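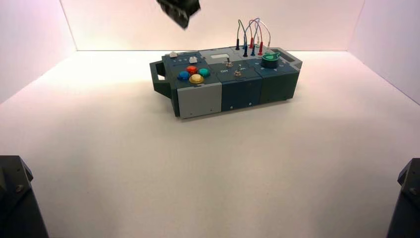

About Munau

Filed under: Who We Are

Hi, and thanks for clicking over! Munau is my little workshop, and what I make is boxes with buttons on them. Button boxes, switch boxes, practice boxes, fidget boxes – people call them all kinds of things and I've stopped correcting anyone. If it sits on a table and makes you want to press something, I'm probably interested.

I started out fixing old amplifiers and sewing machine pedals for people in the neighborhood, and I kept ending up with a drawer full of switches I couldn't bring myself to throw away. There's something about a good toggle, the way it resists a little and then goes. One winter I screwed a bunch of them onto a plank for my sister's kids, who were staying with me, and they fought over it for a whole weekend. The plank was ugly and it gave at least one of them a splinter, but I knew I wanted to make a better one.

The better one took me 5 tries. It eventually became the modular box you see on this page, and I still think of it as the heart of the shop. It's three modules sitting side by side, with a carrying handle on the left end (I carry mine all over the place, so the handle was never up for debate). The round arcade buttons are everyone's favorite. Red, blue, teal and yellow, set out in a diamond, so you can learn where they are with your hand and stop looking. I tried a plain row first and my thumb kept landing in the wrong spot.

My own favorites are the two metal toggles in the middle module, just in front of the little display. I like a switch that says OFF and ON in plain printed letters. I've had customers ask for icons in place of words, and I'll do it if you really want me to, but I'll grumble.

How the shop works

It's a small place. I rent the back half of a building that used to be a print shop, and there's still a smell of ink in the hallway when it rains. I cut and drill panels in the morning, when I have the most patience, and leave wiring for after lunch. The afternoon is also when I answer email, so if you write to me at 8 a.m. and don't hear back until 3, I'm not ignoring you, I'm covered in dust.

So far I've sent out 234 boxes, and I keep a notebook with a line for every one of them: which buttons, which colors, who it was for, anything odd about the order. I went through 717 push buttons last year! I had to look that number up twice. I get my panels painted by Azimi, a two-room paint shop across the parking lot, and they've been very kind about my habit of asking for a green that's nearly gray and then a gray that's nearly green.

Who buys them

All sorts of people. Schools order them for the table at the back of the classroom. Occupational therapists like having something sturdy with different kinds of presses and flips to work through. I've had grandparents buy one for a toddler and then write to me a month later asking for a second one for themselves, which made my whole week. Pravavach, the after-school club down the road, has had one of my boxes since the early days and lets me come by to see what the kids do with it. They are not gentle, and I've learned more from them about where to put a screw than I ever did from a book.

The Fanirura name

If you bought something from me a while ago, you might remember the shop as Fanirura. Same person, same bench. I changed the name in May when I gave up repairs to build boxes full time, and I've still got a stack of old labels, so don't be surprised if one turns up on your package. I'm too cheap to toss them.

Custom orders and repairs

I love custom orders, so please ask. Tell me who's going to use the box and how big their hands are, and whether it'll stay on one table or get hauled around in the back of a car. Colors are easy to change. Extra switches are usually fine too, though they do push the price up a bit.

And if something I built stops working, send it back and I'll fix it, whether it's a loose button or a toggle that's gone mushy. I don't charge for that, you just cover the postage to get it here. Put a note in with it saying what it's doing (or not doing), and wrap the handle well – that's the part that pokes through the cardboard.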